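Learn > Robots and Us > Rules for Robot Helpers

Have you ever played a game where everybody made up the rules as they went along? It gets messy pretty fast! Robots need rules too, and so do the people who work with them, and today we're going to peek at a few (my favorite is the last one, so stick with me).

Let's start with hands. Lots of robots have a gripper, and a gripper can be a tool that a person holds and carries around a room. A person's hand knows right away when something is being squeezed too hard, but a gripper has to be taught. So the first rule at the Norwood workshop is this: keep your own fingers away from the gripping part, even when you think it's resting. 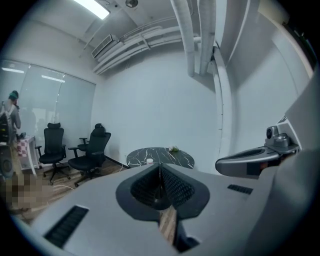
Selorm Ackah wrote in to ask whether the rule still counts when the power is off. Yes, it does, Selorm, and what a good question! Parts that pinch can still pinch when someone bumps them.

The second rule is about floors. Cables, bags and toys should be kept out of the places where people walk, and chairs should be pushed in before the work begins. It sounds just like cleaning your bedroom, doesn't it?

The third rule is about people. Anyone in the room should know that a camera is on, and they should be asked first if it's okay. If someone says no, then the answer is no, and you don't get to ask 27 more times!

Some tools are used near a square with a blocky black-and-white pattern. It's called a marker, and a camera can use one to work out where things are, a bit like you finding your house by its front door. Please don't draw on a marker or cover it up, however tempting that may be.
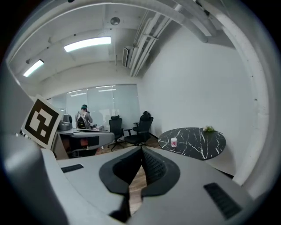 Page last changed: March

Now for my favorite rule of all: anybody can say "stop." It doesn't matter if you're the boss or the newest person there. When you hear it, you stop, you put things down gently, and then you talk about what was wrong.

Try writing three rules for a robot helper in your own kitchen, and read them to a grown-up at dinner.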